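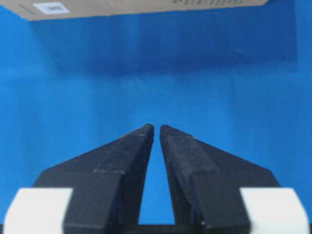
Fig. 1. The gripper from the wrist camera, fingers nearly closed.

Looking after the Tredus cell: my half of the project
Radu Cozma, 10/15/18

My partner wrote up the picking software, so this half is about the bit I spent most of my time on, which was keeping the gripper in decent shape. I'd never looked after a machine before (unless you count my bike) and I made a fair few mistakes, so I've put those in too.

When we took over the cell in April it was dropping boxes. Not every time, just often enough to be annoying. The log from the group before us had 1,592 picks in it and 141 of those were marked as drops, with no notes at all about why! My first guess was the grip force, so I spent two whole afternoons turning it up and down in the Clekutent controller. It made hardly any difference, and at the higher settings the boxes started to get dents in them.

Then I had a proper look at the fingers. They're black plastic wedges with a rough grey face on the upper part, a bit like sandpaper, and that rough face does all the holding. Ours had gone shiny near the tips. Cardboard sheds a lot more dust than I'd expected, and it had packed into the grit until there was hardly any grit left to feel. I tried a dry toothbrush first and got most of it out. A damp cloth was a bad idea, as it turned the dust into a sort of paste and I had to start again.

One face was too far gone, so I ordered a new pair from Geerts and changed both together. The steps I ended up with were:

Stop the arm and switch off at the wall.
Open the fingers by hand and undo the two screws at each base.
Lift the old finger off and wipe the mount.
Fit the new one loosely, then do the same on the other side.
Close them slowly until the tips almost meet, check they're level, and tighten up.

I got that last step wrong the first time. I tightened the left one fully before fitting the right, and the tips came together crooked. You can check it on the wrist camera view, looking at the sliver of blue between the tips against the backdrop. If it leans, slacken off and go again.

After the change we ran 221 picks over three sessions and had four drops, and two of those were my fault for putting the box down skew. I now brush the faces every 200 picks and write it on the sheet by the door. That number is a guess based on when they start to look dusty, so whoever has the cell next might want to test it properly.

Still to do: the mount screws on the right side work loose and I haven't found out why. The Famolero manual says to use thread lock but doesn't say which sort, and I've emailed to ask. Spare screws are in the top drawer with the old fingers.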